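Jerkura Open Day

The Jerkura Open Day is a public event held once a year at the Jerkura robotics workshop in Flenen. Visitors watch demonstrations of tabletop robot arms, both on real benches and in computer simulation, and may try some of the equipment themselves.

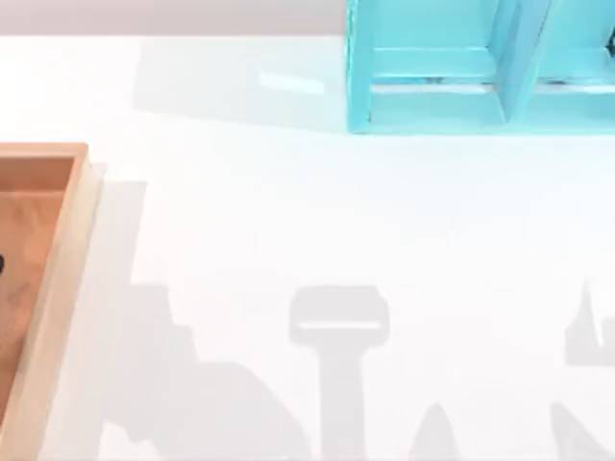 According to one visitor's comment in the guest book, the simulated bench was the part of the day that made the rest make sense, and it ought to come first on the tour. A reply printed in the program for the following year agreed, and the order of the rooms was changed.

History

The workshop opened its doors to the public for the first time in May, as part of a town festival in Flenen. That first event took up a single room and had one arm on show, stacking blocks. Attendance was small, and most of those who came were parents of students at the nearby technical school. The event moved to the winter term two years later, when the workshop took over the upper floor of the former Pollock dye works.

The open day of December 2023 drew 3,853 visitors, the largest number so far. The organizers had planned for 3,000, and the line for the upper floor reached the loading yard before noon. Timed entry tickets were brought in afterward. They remain free of charge.

Demonstrations

The simulation room is on the upper floor, at the head of the stairs. A large screen shows a rendered white table with a wooden tray at the left and a turquoise shelf unit at the upper right. In some views the two robot arms stay out of sight and only their shadows fall across the tabletop. Staff use such views to talk about lighting. A program that learns from camera images has to cope with shadows, including those of the arms it is controlling, and a simulator that left them out would be a poor guide to a real bench.

The simulator is called Sosine and was written at the workshop. It can be run at normal speed or faster, and a task can be started again from the same point as often as needed. Visitors are shown how the position of a light or the color of a surface can be changed between runs. On the open day it is set to normal speed - at the faster setting the movements are hard to follow from the back of the room.

The real benches are on the ground floor. There were 4 of them in 2023, each with a pair of arms behind a clear screen. The tasks are short and are repeated through the day: placing a cup on a shelf, passing a block from one gripper to the other, closing a drawer. Failed attempts are left in. The operator says what went wrong, resets the objects by hand and starts over.

A separate table is set aside for hand control, where visitors move an arm by guiding a smaller copy of it. Turns last three minutes. Children under eight need an adult beside them, and the arm on this table runs at reduced force.

Talks

Short talks are given in the old drying hall, which seats 37. Subjects have included gripper design, the cost of spare parts, and the difference between a task that works in simulation and one that works on a bench. The talk on spare parts has been repeated by request. Slides are kept at the front desk for a month after the event.

Access

The Pollock building is a short walk from Flenen station. The ground floor is step-free. The upper floor is reached by stairs or by a freight elevator, which is run by a member of staff during opening hours. Large bags must be left at the entrance. Photography is allowed in all rooms except the repair shop - flash is not allowed near the benches, as it disturbs the cameras.

See also

Sosine (simulator)
Pollock dye works
Flenen town festival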